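So I've had the Plinard gripper kit for most of May now, and a few of you asked if it's worth the money. Short answer: mostly yes! Adwoa Bonsu talked me into it over the Drikumar one (cheaper, but the reviews about the wiring scared me off), and setup took me 59 minutes with the manual open and a lot of muttering.

My test is the same one I use for everything - small toys and a woven basket.
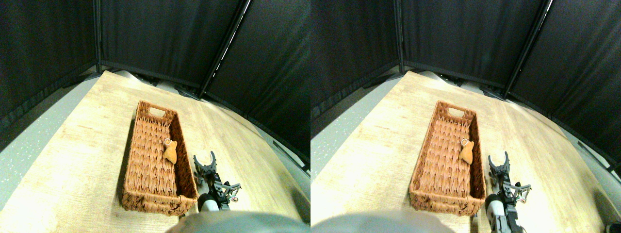
*One little orange guy in the basket, fingers open just outside.*

I ran 100 tries with a single toy and got 66 clean pickups, which made me pretty happy for a first pass. Most of the misses were on the approach - the basket walls are tall enough that coming in from the side is asking for trouble. Lowering the speed helped a lot.

Then I moved on to a mixed basket, and this is where I'm still fiddling with the settings.
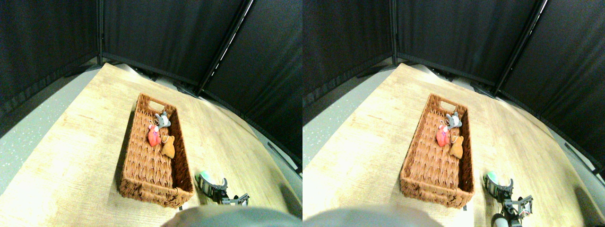

*Three toys this time, with the hand off to the right.*

Gripes? The software wants to update every time I open it, and the replacement fingertips ship in packs of 2, so you pay postage constantly. Support did answer me the same afternoon though. I'm trying soft stuff next, socks probably, if I can find any that match.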